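FAQ: starting work on a mine site

I get a lot of emails from people about to start their first mining job, and I answer the same ones over and over, so I've finally put them on a page. I did 10 years underground and in the plant at Preltatdale, and these days I run inductions for contractors. I'm not a lawyer and I don't speak for any company. If your site's rules say something different from me, follow your site's rules!

Do I really have to sit through the whole induction if I've done one before?

Yes, sorry. I know the slides about lifting with your knees are the same everywhere, but the alarms aren't, and neither are the muster points or the radio channels. When I moved from Preltatdale to Dakberg I found the evacuation tone at the new place was nearly the same as the old place's blasting warning. Imagine sleeping through that slide.

What's a pre-start and why is it so early?

It's the meeting before your shift. Ours was at 5.40 in the morning and lasted as long as it needed to, usually until somebody's tea ran out. You hear what the last crew did, what's broken, what's isolated and who's working above or below you. Bring a pen. If you're new, stand near the front, as the back row mumbles and you'll miss things.

Can I say no to a job?

You can, and you should if it looks wrong to you. Most sites have a form for it, or a card you carry in your shirt pocket. I've refused four jobs in my time. Two of them turned out to be fine once someone explained them properly, and I got no grief over it. My old shift boss, Cleiton Caldeira, used to say he'd sooner lose an hour to a daft question than spend a week writing statements. He was grumpy about nearly everything else, mind you.

What should I look at before I walk out on a platform or walkway?

Start with the supports and leave the shiny bit you stand on until after. Grid mesh can look lovely and be sitting on clips that have rusted right through. Look for missing clips, bent handrail, spillage piled up against the legs (wet ore is horribly heavy) and any barricade tape, even if it's fallen down. Tape on the floor still means somebody once wanted you kept out, so go and ask who put it up. And if you find something bad, barricade it first and report it second.

What are the camp rooms like?

Small! You get a bed, a shower, a fridge that hums and an air conditioner with two settings, arctic and off. Newer camps have shared units with a proper kitchen and a table, and those are miles better if you get on with your neighbours. Ask when you book, as the shared ones go quickly.
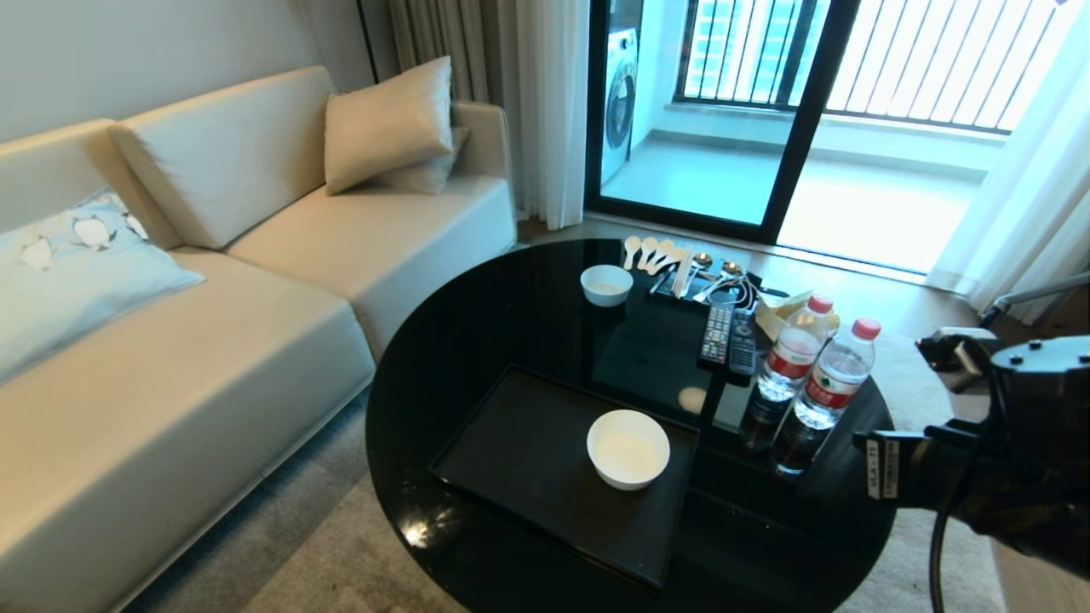
Food in the mess is generally good and there's far too much of it. I put on weight in my first swing and I wasn't the only one. Cribs (packed lunches) are made up from the salad bar the night before at most places, so don't turn up in the morning expecting to find it open.

How do isolation and tagging work?

Your site will teach you its own system and test you on it, so treat this as the short version. Every person working on the equipment puts on their own lock with their own tag. You never take off anybody else's. You try to start the thing after it's locked, to prove it's dead. Then you work. If you leave, even for crib, you check it again when you get back. The conveyor at Dakberg had 60 isolation points on the sheet and yes, we walked to all of them, in the heat, moaning.

Who do I tell if I get hurt, even a little bit?

Your supervisor, straight away, and then the medic. A scratch, a twinge in your back, dust in your eye, all of it. Tainá Magalhães, the medic I worked with longest, kept a box of 200 eyewash pods and was forever cross that people rubbed their eyes for half a day before knocking on her door. Telling someone late makes everything harder, the paperwork included.
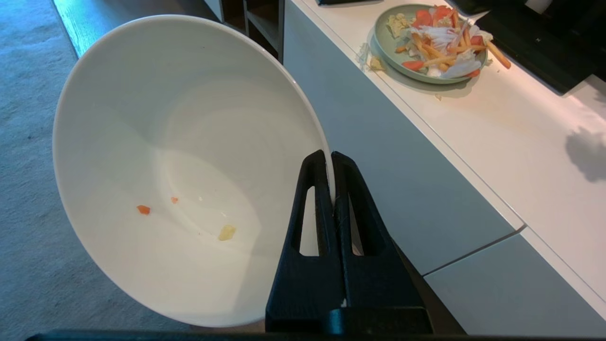
What should I pack?

Boots you've already worn in, more socks than seems sensible, a power board, moisturiser (trust me), and something to do that doesn't need the internet. Sites usually supply shirts, hard hat and glasses, but check with whoever hired you. Tuesday was fly-in day for us and there was always one poor lad in brand new boots, hobbling by Thursday.

Is it worth joining the safety reps?

I think so -- I did it for a good few years. You get proper training, you get to join inspections, and you learn an awful lot about how the place is really held together. You'll also get bailed up at dinner about the ice machine. If you're interested, ask at your next toolbox meeting when nominations open. Ours were in June.

Can I email you a question that isn't on here?

Please do! I answer most of them at weekends, slowly. If it's urgent, or someone could get hurt, don't wait for me -- ring your supervisor or the mines inspector for your area.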